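How I clean the dust out of my desktop PC

My old desktop started sounding like a hair dryer every time I opened more than two browser tabs, so last weekend I finally gave it the cleaning it had been begging for. It takes me 60 minutes if I don't stop for coffee (I always stop for coffee).

What I use: a can of compressed air, a soft paintbrush I keep only for this, cotton swabs, a bit of rubbing alcohol, a Phillips screwdriver and an old muffin tin for the screws.

Step 1. Shut the computer down, flip the switch on the power supply and pull the plug. Then hold the power button for a few seconds to drain what's left.

Step 2. Take everything off the back. I take a quick phone photo of the ports first, and I've thanked myself for it more than once!

Step 3. Undo the side panel and slide it off. Touch bare metal on the case before you touch anything else.
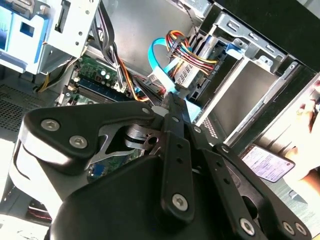
Inside the case, cables and circuit board

Step 4. Brush first, blow second. Start at the top and work down, loosening the gray fluff on the fans and along the edges. Then use short bursts of air, with the can upright. Hold each fan still with a finger while you do it, or it'll spin like crazy and that's not great for the bearings.

Step 5. Dust filters! Mine pull out from the bottom and the front. Rinse them in the sink and let them dry overnight, and I do mean overnight.
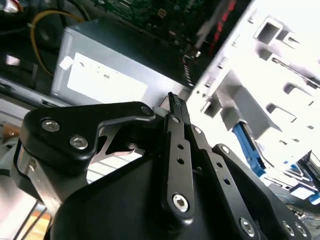

Inside the case, power supply and drive cage

Text: Enda Brophy, home tech writer

Step 6. Dip a swab in alcohol and go over the fan blades, one at a time. Boring, yes, but this is where the sticky stuff comes off. My friend Girish skips it and his fans still rattle, so make of that what you will.

Step 7. Check that every cable you bumped is still pushed in all the way. Panel back on, screws out of the muffin tin, plug in, switch on.

If it doesn't start, unplug it again and look at the memory sticks first. They only need a little nudge to come loose, and pressing them down until they click has fixed it for me both times. I do the whole thing again every June.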